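Min read: 2

Filed under: Home Builds > Arms & Grippers

Search this book...

Chapter 3
First Picks

By now the arm is bolted down and it moves when told. Good. This chapter is about getting it to pick things up. Read all of it before you power on, then come back and do it.

Three jobs here. Set the home position. Teach a reach. Close the fingers without crushing anything. The Ollport build from Chapter 2 is assumed, but a Kavska shoulder works too, just swap the cable order.

Start with a cloth on the table. Grid cloth if you can get it, any color. Salim Swai ran the first version of our bench on bare wood and everything slid. Tape the corners. Ripples are fine for now, we deal with them later in the chapter.

Then objects. Kitchen stuff. Soft, hard, shiny, round, a mix. A sponge is the easiest pick there is so begin with that. Fruit rolls. Foil wrappers fool cheap distance sensors, leave them for last. Pens in a cup are harder than they look becuase the fingers have to come in from above, and a mesh cup is light and tips over.

Speed: low. Lower than you want. Abrehet Teshome keeps hers at the bottom setting for a whole evening before touching the dial, do the same.
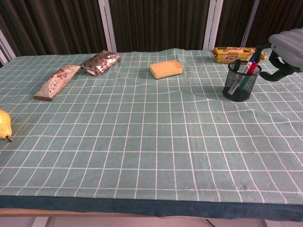
Before the first reach, check the stop button. Press it, really press it, with the arm moving. If the arm coasts, go back to the wiring section and find out why. Dont skip this. Next write down the home position, all the joint numbers, on paper. You will loose the file at some point.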